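Can robots do bench work yet? (repair and refurb board)

gadus_bench
Our shop refurbs office towers and the owner keeps asking if an arm could take over the reassembly bench. My answer is still no. Screws, maybe. Cables, no.

slowsolder
Depends what you hand it.

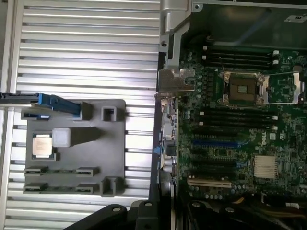 Seating a processor is the part I'd trust a machine with first. It's a straight drop and there's no force to judge. With the chip in its own spot on a molded tray and the socket on the board already open, most of the hard part is done before the arm moves. Memory is worse because you have to push until it clicks.

gadus_bench
"Already open" is doing a lot of work there. Who makes the tray? We had 323 towers in February, from all over.

insaurralde
Same here. One model all year, fine. Mixed pallets, forget it.

slowsolder
Then sort the pallets.

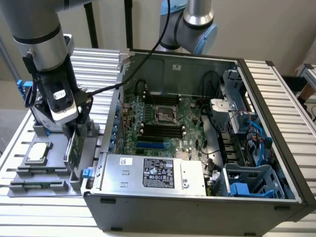 wodiden4
Cards are where I'd expect trouble. A person tilts one a little, feels the bracket catch and wiggles it in. An arm holding a green card upright by the case still has to get it down into the slot without that wiggle, and there's a black cable running across the open case too. I'd want to see it done 2594 times before I let it near a customer's board.

insaurralde
Mine can't even fold a towel at home, so I'm with gadus.

slowsolder
Towels are harder than memory.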